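Print this article | E-mail this article

Chores Are Not Solved
Maarten Verstraete

Vendors keep quoting success rates for household robots. Nair claims 259 successes in 700 simulated drawer pulls. I'd judge the labour saved, and on that measure the machines aren't ready.
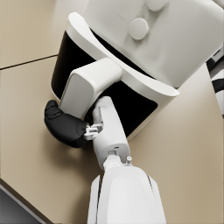

Simulated trial: gripper at the air fryer handle.

Grasping a chunky handle is the easy portion. A usable kitchen robot must also empty the basket, wipe the counter and recognize when it has failed. A person supervising 699 attempts has saved no time.

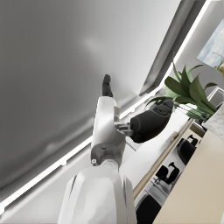 The arm beside a potted plant, same simulation.

Leaves bend; rendered ones often don't. Until Prava publishes trials from at least 2 real kitchens, I would keep the oven mitts.

Print | E-mail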